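Home | Our World | At Home | Food | Make and Do | Ask Us

Things That Hold Things: Pots, Plates, Bowls, Cups and Bottles

Pruslow Junior Reference
10 Jan 2023
588 shares | 174 comments

A kitchen is full of things that hold other things. A pan holds soup. A plate holds a sandwich. A bottle holds sauce, and a cupboard holds all of them when the meal is over. A word for something that holds something else is a container.

Containers come in many shapes. The shape usually tells you what the container is good at. If you know what to look for, you can often work out what an object is for even if you have never used one.

Toy kitchen sets are useful for this. The pieces are small and light, and you can spread them all out on a table and look at them together.
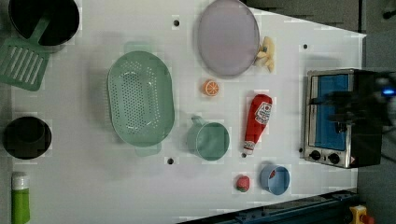

Toy kitchen things on a white table. The food includes a banana bunch, an orange slice and a strawberry.

Pots and pans

A cooking pot has to stand on something hot. It has a flat bottom so that it does not wobble, and so that the heat reaches the whole of the base. The sides are tall to keep the food in when it bubbles.

Real pots are nearly always made of metal. Heat travels through metal quickly. If the handle is metal too, it can become hot enough to burn you. Many handles are made of plastic or wood, which heat travels through slowly. Even so, only a grown-up should lift a pot from the cooker.

A spatula is a flat tool with a long handle. It is used for turning food over or lifting it out of a pan. Some spatulas have long thin gaps in them, called slots. When you lift an egg out of water, the water runs away through the slots and the egg stays where it is.

Colanders

A colander looks like a bowl, but it is covered in small holes. It seems odd to have a container with holes in it. The colander is made to hold one thing and let another go. If you tip a pan of pasta and water into a colander, the water goes through the holes and the pasta is left behind. This is called draining.

The size of the holes matters. Peas would stay in most colanders. Rice might fall through some of them. For very small things, cooks use a sieve, which has a fine mesh like a net.

Plates

A plate is wide and nearly flat. You can see all the food on it and reach it easily with a knife and fork. Most plates have a rim, which is the part around the outside. Often the rim is slightly higher than the middle. It stops gravy from running on to the table and gives you somewhere to hold the plate without putting your thumb in your dinner.

Plates are good for things that stay still. They are not very good for round things. A pea or a grape can roll about on a plate, and if you carry it at a slope the grape will go over the edge. A banana is easier. It has a long curved shape and does not roll far.

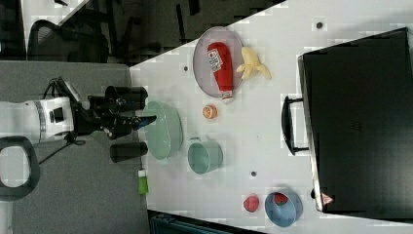

The strawberry is in the light blue bowl. The ketchup bottle is lying across the plate.

Bowls

A bowl is deeper than a plate. Its sides curve upwards all the way round, so food slides towards the middle. That makes it right for soup, cereal and porridge, and for fruit that would roll off something flat.

Bowls can be round or oval. An oval is like a circle that has been stretched. Oval bowls are often used for serving, when one big dish is put in the middle of the table and everybody takes some.

The oldest bowls were not bought in a shop. People used shells, pieces of wood they had hollowed out, and the hard skins of dried gourds. Later they learned to shape wet clay and bake it until it was hard. Baked clay breaks easily but it does not rot away, so people who study the past find a lot of it in the ground. The museum at Drumanar has roughly 3,000 pieces of old pots, bowls and jugs. Most of them are smaller than your hand.

Cups and mugs

A cup is narrow and has straight or sloping sides. The narrow shape makes it easy to drink from. If you have ever tried to drink the last of the milk out of a cereal bowl, you will know that a wide edge lets it run down your chin.

A mug is a large cup with a handle. The handle keeps your fingers away from the hot part. A measuring cup can have a handle as well, but it is for cooking and you do not drink from it. It holds an exact amount, so that a cook can add the same amount of flour every time.

Bottles

A bottle has a narrow neck or nozzle at one end and a cap to close it. The narrow opening lets the contents come out a little at a time. With the cap on tightly, a bottle can be laid on its side and nothing should spill. You could not do that with a bowl of soup.

Ketchup is a thick liquid. It moves slowly, much more slowly than water. Ketchup bottles are often made of soft plastic so that you can squeeze them. Squeezing makes the space inside smaller and the ketchup is pushed out.

Some ketchup bottles are made to stand on their caps. The sauce sinks to the bottom of the bottle, next to the opening, and is ready to come out. 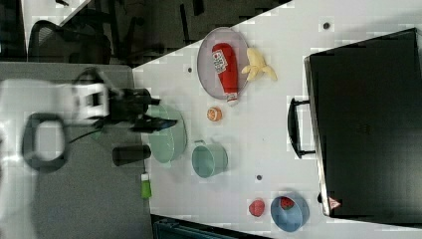 Some foods come in containers of their own. A banana has a thick peel that keeps the soft part clean and stops it drying out. You can pull the peel down in strips. An orange has peel too, and inside it the fruit is divided into parts called segments. If you cut an orange across the middle you can see the segments meeting in the centre, like slices of a cake. A strawberry has only a very thin skin, and it squashes easily. Strawberries picked in June are sold in small boxes so that the ones on top do not crush the ones underneath.

Try it yourself

Ask a grown-up to help you find three empty containers that will not break. Choose ones with different shapes, such as a plastic plate, a plastic bowl and a plastic cup. Put them on a tray.

Pour a small cup of water into the first one. Tilt it very slowly until the water spills. Then dry the tray and do the same with the next container, using the same amount of water.

Which one could you tilt the furthest? Try it again with dry rice. Does the rice start to slide at the same time as the water did?

Words to know

Container: something made to hold something else.
Drain: to let the liquid run away from food.
Nozzle: a narrow end that liquid comes out of.
Rim: the outer edge of a plate, bowl or cup.
Segment: one of the parts inside an orange.

174 comments | Share this page

Contact us | © Pruslow Junior Reference | Back to top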